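Search the archives
Search this list
Go

Re: [hiltville-menders] Cold water only?
Wednesday, July 20, 2022

Ebony Wihongi wrote:
> The Ernholm leaflet says cold water sets the color in cotton for good,
> and vinegar in the first wash locks it. I've told my whole class to do
> it. Any objections before September?

Yes, a few. I've read that leaflet and it doesn't say who tested what. Modern dye is fixed at the mill or it isn't, and I doubt a cup of vinegar changes that.

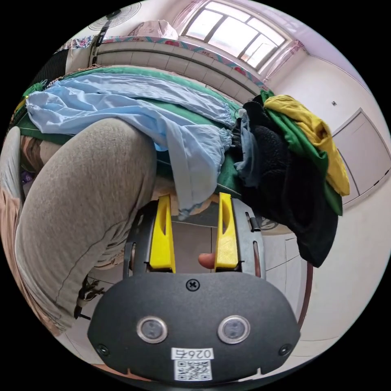 Light blue hem, beige quilted cloth behind

I washed 4 scraps of the same Breltano cotton, two with vinegar and two without, 13 times each. Same fade on all of them, as far as I could tell by the window. That's a small test - but it's more than the leaflet offers.

Cold water I'll give you. It's gentler and cheaper. "For good" is another matter, and I'd drop it from the class notes.

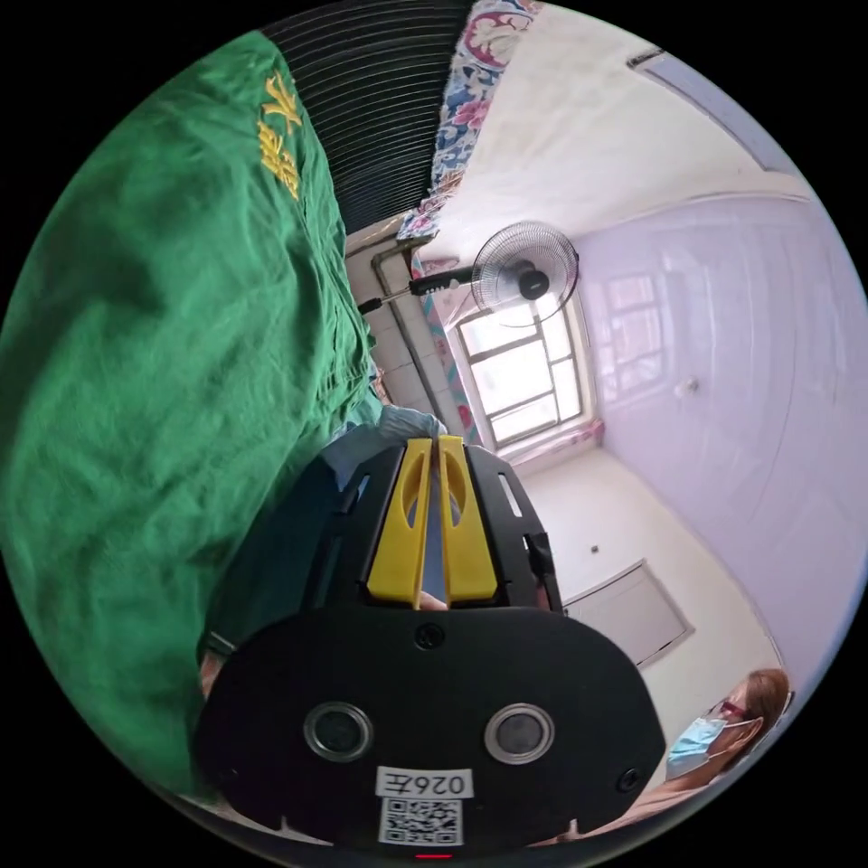

Dark teal sleeve and a light blue glove

As for the Kurtuluş fixing powder, three people have praised it here and none of them washed a piece without it. Has anyone got an untreated scrap to compare?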